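Extended Warranties: Frequently Asked Questions

Is an extended warranty worth buying?

Usually no. The seller sets the price, and the seller has seen the repair numbers. You haven't. Start from there.

The Skorholm plan costs $169 on a $599 dishwasher. Is that a fair price?

Ask what a normal repair costs in your town before you answer. A local shop will tell you over the phone for free. Then read what Skorholm won't pay for: hoses, seals, racks, "cosmetic parts" and anything it decides was caused by hard water. That's a long list for $169.

Doesn't the maker already cover the first year?

Often, yes. Check the start date. The Prarketti plan begins the day you buy, so its first year may sit on top of coverage you already have. You pay for both.
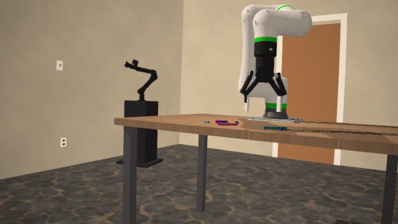
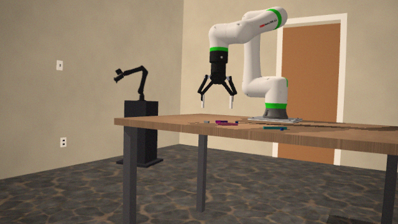
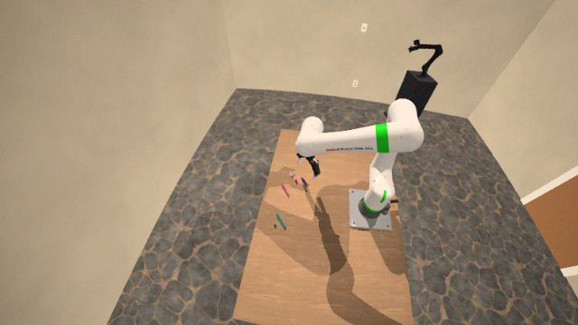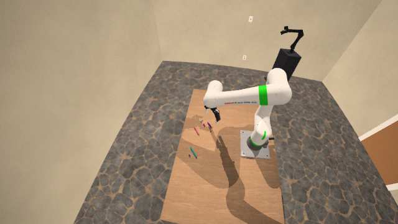

The salesperson said I have to decide today. Do I?

I doubt it. Ask for the cutoff in writing and watch how fast the story changes. Wistow lets you add its plan up to 42 days after purchase, though you'd have to dig through page six of the terms to learn that.

What does "full replacement" mean?

Whatever the contract says it means. In the Shim contract it means store credit, minus what they've already paid on earlier claims. Look for the word "depreciated" too.

Can I cancel?

Most plans allow it, with a fee. Send the request by mail and keep a copy. Phone cancellations have a way of getting lost.

Do you sell warranties or get paid by anyone who does?

No.

Last updated Apr 19, 2024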